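April 20, 2026

Bench notes, headphone room

Fagundes open-backs came back from pad conditioning this morning and wow, what a difference the new pads make. Same drivers, same headband, same cable, and the upper bass has stopped crowding the vocals. I went straight to the slow jazz playlist (I know, I know, sweeps first) and stayed there far too long. The brushes on the snare have real texture now!

Then the sweeps, to keep myself honest. Reseated 3 times per side on the dummy head. Left and right track each other nicely up to the treble, then the right side has a narrow dip that moves when I shift the cup forward. So that's placement, and I'm leaving it out of the write-up. The old pads had a broad hump at 554 Hz that I never managed to EQ away without making pianos sound thin. With the new ones it's gone from the plot.

Clamp is still on the firm side. I wore them for 40 minutes with glasses and felt it at the temples. Stretched over the box overnight might help, will try.

Indance dongle next. Very fond of this little thing. Silent with the sensitive in-ears, plenty of level for the Fagundes, and the volume steps are finally small enough at the bottom end. One gripe: it forgets the filter setting every time it's unplugged. Firmware 13 was supposed to fix that. It's on 13. It forgets. Wrote to Ninport support, since they do the board for Indance, and attached the log.

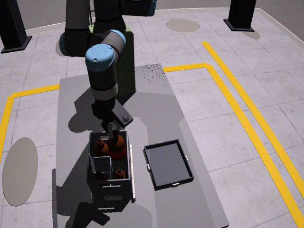 Also ran the dongle off the old phone to see if the hiss from the spring session would come back. Not a trace, with either cable. I want to blame the adapter we were using then, but it has gone missing, so that one stays open. If anybody finds it (short, white, bent plug), please put it in my drawer and not in the cable bin.

Skaltthorpe closed-backs still to do. Quick listen only so far: big, warm, a bit shouty on female voices, and so much fun with drums that I kept turning them up. Need to check the seal before I say anything about the bass. The left cup swivels less than the right, so compare with the second pair when it gets here in June.

Tomorrow: noise floor on the Indance again with the laptop on battery, then Skaltthorpe sweeps, small pads first.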